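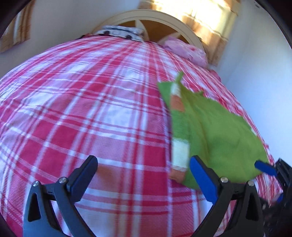 Figure 7. Bed with plaid bedspread and two pillows, arched headboard at the far end.

Section 7. Making Up the Guest Bed

7.1 Scope

This section applies to all single and double beds in the Olier guest house. It covers the bedspread, the pillows and the final check before a room is released to guests. Mattress rotation is covered in Section 6. Laundry temperatures and stain treatment are covered in the Homora Linen Guide, which is kept in the linen room.

The headboards are painted or clear-finished wood and vary from room to room. The steps are the same for every style unless a note states otherwise.

7.2 Before You Begin

Collect the following from the linen room:

One fitted sheet
One flat sheet
One blanket (two from the start of the heating season until May)
One bedspread, as listed on the room card
Two pillows with clean cases

Check the room number on the shelf label against the room card. Bedspreads are assigned by room and are not to be exchanged between rooms without a note in the linen book. Rooms 107 and 112 are next to each other on the shelf and are frequently confused.

CAUTION: Do not place clean linen on the floor or on the window sill. Use the chair or the luggage stand.

7.3 Laying the Sheets and Blanket

1. Strip the bed completely and place used linen in the hall hamper.
2. Inspect the mattress cover. If it is stained or torn, replace it before continuing.
3. Fit the bottom sheet, starting with the two corners at the headboard.
4. Lay the flat sheet with the wide hem at the head of the bed and the printed or finished side down.
5. Lay the blanket one hand's width below the top of the flat sheet.
6. Tuck in the foot of the sheet and blanket together. Fold the corners flat.
7. Turn the top hem of the sheet down over the blanket.

NOTE: Where one side of the bed stands against a wall, tuck the wall side first. Move the bed out only if the tuck cannot be reached by hand. Lift the bed when moving it; do not drag it.

7.4 Laying the Bedspread

Checked and plaid bedspreads need more care in placement than plain ones. The white lines of a red-and-white plaid show clearly against the red, and a spread that has been laid at an angle is noticeable from the doorway.

1. Unfold the bedspread across the foot of the bed and draw it toward the headboard with both hands.
2. Find the white line nearest the center of the spread and set it along the center of the mattress.
3. Stand at the foot of the bed and look toward the headboard. The lines running up the bed should be straight. Adjust from the foot, not from the side.
4. Check that the overhang is the same on both sides. On a bed placed against a wall, the overhang on the wall side may be let down between the mattress and the wall.
5. Smooth the surface from the center outward with the flat of the hand.

NOTE: Slight creases are acceptable in a woven bedspread. Deep fold lines from storage are not. If they remain after smoothing, return the bedspread to the linen room for pressing.

CAUTION: Do not iron a bedspread on the bed. Heat may damage the mattress cover.

7.5 Placing the Pillows

1. Shake each pillow and draw the case fully over it. Close any buttons or ties.
2. Rest the pillows side by side against the headboard, on top of the bedspread.
3. Turn a bordered pillowcase so that the border is at the upper edge, as on the white and blue pillow in Figure 7.
4. Straighten any case that has bunched or folded in on itself.

Pillowcases need not match. A floral case may be paired with a case in another print, provided both are clean and in good repair. Cases with faded patches, loose seams or missing buttons are to be set aside for mending.

7.6 Curtains and Headboard

Sheer curtains are left drawn during the day on the sunny side of the house to protect colored fabrics from fading. Wipe the top rail of the headboard with a dry cloth. On headboards with spindles or slats, pass the cloth between them once a week.

CAUTION: Do not use furniture spray near the pillows or bedspread.

7.7 Final Check

Initial the room card once the bed has been checked from the doorway. Report missing linen on Form 201 before the end of the shift.

Olier Guest House, Housekeeping Manual. Revised March 2019.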